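Tremuleo Tabletop Grasping Set: Data Card and Recording Rules
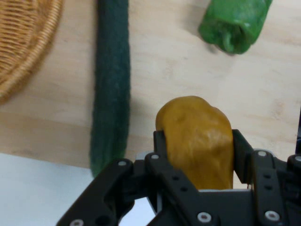 Issue 4

Maintained by the Solura data group. Last revised October 25, 2024.

Summary

Tremuleo is a set of 2,321 teleoperated episodes of a two-finger gripper handling toy produce on a tabletop. Each episode holds one wrist video stream, joint positions, gripper opening, and a short text instruction. This card covers the contents of the set and the rules an operator must follow for an episode to be accepted. Rules marked "must" are checked at review. Rules marked "should" are advisory and do not cause rejection.

Scope

The rules apply to all recordings made for Tremuleo at the Solura and Indport sites. They do not replace the site safety procedure or the arm manufacturer's manual. Where a rule here conflicts with either, the safety document wins, and the conflict should be reported as an issue against this card.

Contents

episodes/ – one folder per accepted episode
instructions.csv – episode number, instruction text, site code
rejected.csv – episode number and rejection code, no video
splits/ – train and held-out lists
CHANGES – revision notes for the set and for this card

The held-out split has 500 episodes. It was drawn by session, so no session appears in both lists. Do not re-split by episode. Neighboring episodes share lighting and object placement, and a random split will leak.

Objects

The toys are soft or hard stand-ins for vegetables and include a potato, a cucumber, and a bell pepper. A woven basket is used in the placement tasks. Surfaces differ on purpose: a felt-like cucumber and a glossy pepper do not behave the same way under the pads. Toys must not be washed, trimmed, or re-covered between sessions. A damaged toy is retired and its replacement gets a new object code, even when it is the same model.

Setup rules

1. The wrist camera must see both finger pads through the full range of gripper opening.
2. Bolt heads on the linkage must be checked for looseness before the first episode of a session. A loose bolt ends the session until the gripper has been re-zeroed.
3. Exposure and white balance must be locked. Auto settings shift when a dark pad moves close to the lens.
4. The tabletop should be left uncovered. Natural grain and smudges are acceptable background.
5. At least one object other than the target must be on the table at the start. Single-object episodes belong in the Postma set, which has its own card.

Grasp rules

1. Contact must be made by both pads on opposite sides of the object. Scooping, pinning against the table, and wedging an object in the linkage are all rejected.
2. Upright holds are allowed for the potato. Its long axis may stand between the pads with the lower part down in the gap, as long as the instruction does not specify an orientation.
3. Closing force must stay at the session limit. Operators must not raise it to rescue a slipping object.
4. After closing, the gripper must pause before the arm moves. The pause is part of the episode and must not be edited out.
5. If an object is dropped, the operator may try again once. A second drop ends the episode, coded D2.
6. Non-target objects may be touched but not moved off the table.

Instruction text

Write one sentence in the imperative. Name the object by kind and, where two of a kind are present, by color. Use "potato," not "yellow thing" and not the catalog name. Instructions are written before the episode starts and are not changed to match the result.

Review

Every episode is watched once at full speed. Acceptance requires a score of 92 or higher on the review sheet, with no open "must" item. Scores from the two sites are kept apart in the metadata – do not average them. Reviewers may not score sessions they operated.

Rejection codes

C1 – pads out of view
C2 – exposure not locked
D2 – second drop
G1 – contact on one side only
G3 – force limit changed
T1 – instruction edited after recording

Known limits

Grasp quality was judged from video alone. No tactile data was recorded, and slip that the wrist view does not show is not labeled. Sessions recorded at Indport before September used an older pad shape and carry the tag pad_a. Filter on that tag if pad geometry matters to your work.

Corrections

Report errors with the episode number and the rule number. Corrections to labels go into the next issue of the card. Video files are never replaced under the same episode number.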